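Rimlow Early Learning Certificate
Unit 4 handout: Sorting play with loose blocks
Please read before the October workshop and bring it with you

What this unit covers

Sorting is one of my favorite things to teach, so forgive me if these notes run long. A child who is putting all the red ones together is doing early math, early science and early language all at once, and usually has no idea (why would they?). By the end of the unit you should be able to set up a sorting activity from whatever is in the cupboard, watch a child work at it, and write up what you saw in a way a colleague can use.

We use small colored blocks in nearly every session. You don't need a special set! Buttons, lids and pebbles all do the job for children past the stage of putting things in their mouths. For under-threes, check every piece with a choke tester first. Please don't skip this, even with a set you have used for years.

Key words

Attribute: something about an object that you can sort by. Color, shape, size, texture, weight.
Single sort: using one attribute at a time.
Re-sort: mixing everything up and sorting the same pieces by a different attribute.
Cross sort: using two attributes together, usually on a grid.
Odd one: a piece that doesn't fit the group it has been put with. Odd ones start wonderful conversations.

Setting up

Put out fewer pieces than you think you need. I have watched students tip an entire tub of 31 blocks onto the rug and then wonder why the children built a road. A road is a fine thing to build, but it was not the lesson. Start with a handful, on a surface with a clear edge, and leave the tub out of reach.

A plain tray or board makes a big difference. It tells the child where the activity lives, and pieces don't wander off under the shelf. Avoid patterned trays for the first few sessions, as younger children will often sort by the pattern underneath.

Scatter the pieces. If you lay them out in tidy rows you have already done half the sorting yourself, and children are very good at noticing what an adult has started and finishing it off to please.

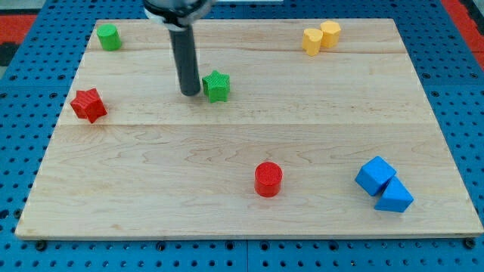

Choosing the pieces matters more than choosing the number, and it is where I'd like you to spend your planning time. You want at least one attribute that repeats across the set and at least one that cuts across it. Eight blocks on a pale wooden board is plenty for a first go: with a red star and a green star on it, plus a green cylinder, there is already a real decision to make. Does the green star belong with the other star, or with the cylinder that matches its color? Both answers are right, and a child who can tell you why has given you something worth writing down. Look out also for blocks that end up close together by chance, like two yellow ones side by side. Some children will take that as a pile already begun.

Running the session

Sit beside the child, at the same level, and wait. Really wait -- longer than feels comfortable. Then try one of these openers:

"Which ones go together?"
"Can you find a friend for this one?"
"I wonder where this could go."

Don't name the attribute. Once you say "find all the green ones," you are checking color vocabulary (useful, but save it for Unit 6). When the child has finished, ask about the groups and repeat their words back. If they say the star goes with the other star "because it's pokey," then pokey is your word for the rest of the morning.

For the re-sort, mix the pieces up together and ask if there is another way. Many three-year-olds will make exactly the same groups again. That's completely normal, and it belongs in your notes. Try again in a few weeks.

Moving on to cross sorts

Tape a grid on the floor, two squares by two. Colors go along the top, shapes down the side. The empty square is the exciting part! Ask what would have to go there, and let the children hunt for it or draw it.

Observation task

Watch one child for one sorting session and record:

the pieces you set out
the first piece the child picked up
the attribute used, and whether it changed partway through
the child's own words, exactly as spoken
what you would put out next time

Write it up in no more than 1,000 words. Use initials only. Hand it in at the Tultow room desk, or leave it in the folder by the door.

Bring to the workshop

A small set of pieces from home, a tray or board, and your draft notes, however rough. We start at 9:30 and will be on the floor for most of the morning, so wear something you can kneel in.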